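Playroom Floor Checklist, with comments
Nikham Family Center, small playroom
Revised November

This is the end-of-day floor check for the small playroom. Work from the door inward and write a comment next to anything you mark "fix." I love doing this one, I admit. Getting down on the carpet tiles at closing time tells you so much about what the kids were into that day!

1. Walkway from door to window
Result: OK
Clear the whole way. The stroller parking line by the door is working really well, and parents are using it without being asked. The tape is lifting at one corner. I pressed it back down, but it needs a fresh strip.

2. Floor surface
Result: OK
No sticky spots. Two carpet tiles near the window have a lip you can feel with a sock foot. They are not a trip hazard yet. Please look at them again next month and swap them for the spares in the hall closet if they have gotten worse.

3. Toys left on the floor
Result: Fix
Small toys are the ones to hunt for. The big trucks and the play kitchen get put away first, and little things get left wherever the last game ended. Anything underfoot counts, even if it is soft. Check each toy for cracks and loose parts before it goes back in the bin, and run the small ones through the test tube if there is any chance the under-threes will be in the room. Toys that fail go on the high shelf, never back in the bin "for now."

4. Cloths, blankets and dress-up clothes
Result: Fix
Fabric on the floor is a slip risk, and it hides things. Pick up every cloth, one at a time, and shake it out low over the floor so that whatever is inside lands where you can see it. Don't scoop up the whole heap and carry it to the hamper - that is how a toy ends up in the washing machine.

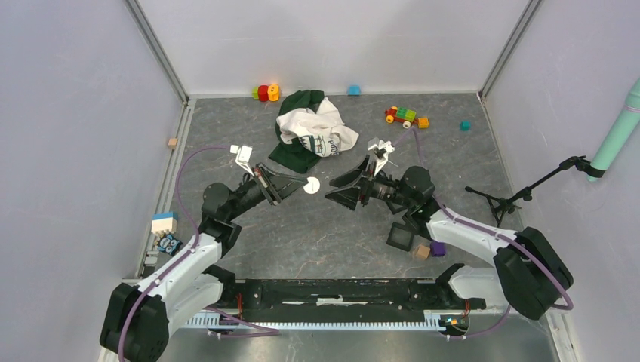 Once the cloths are up, do a second pass for toys. It takes very little time and I find something on that pass more often than not. A crumpled towel or shirt with another cloth on top of it has plenty of folds for a small piece to slide into, so run a hand along the seams and inside any sleeves. Then fold what is clean and send the rest to the wash.

5. Flat pieces
Result: OK, with a comment
Discs, counters and lids deserve their own line on this list, and I am so glad we added it. They lie flat, you don't see them from standing height, and they slide when you step on them. Crouch down and look across the floor toward the light. Pale ones are easier to find on a dark surface, and dark ones are a real pain on the Bomness rug, so lift the rug edge too.

6. Cords
Result: OK
Lamp cord is clipped to the baseboard. The music player was unplugged and up on its shelf. Somebody wrapped the cord beautifully, thank you! Window blind cords are on their cleats, out of reach.

7. Shelves and bins
Result: Fix
The Olivares shelf is anchored and does not move when pulled from the top. Second bin from the left has a split rim with a sharp point. I took it out of use and put its contents in the spare basket. A replacement should be the same depth so it doesn't stick out past the shelf.

8. Doors and gates
Result: OK
Gate latches on the first push. Finger guard on the hinge side is in place along its full height. Closet was locked.

9. Heater cover
Result: OK
Firmly on, nothing stuffed behind it. Look here for cloths as well, especially after dress-up mornings.

10. Lights
Result: OK
All on, no flicker. The check goes so much better with every light up, so please don't do it with just the lamp.

Time needed: 20 minutes if the room was busy, less after a quiet morning.

To do before the next check
- New tape for stroller line
- Replace split bin
- Look again at the two carpet tiles
- Put a second hamper near the dress-up corner (I have wanted this for ages and I think it would clear up half of item 4)

Keep the finished sheet in the Candance folder at the front desk, newest on top.

Related checklists
Outdoor Play Area - Weekly
Kitchen and Snack Counter - Daily
Toy Washing and Drying
Nap Room Bedding Check
Lost and Found Sorting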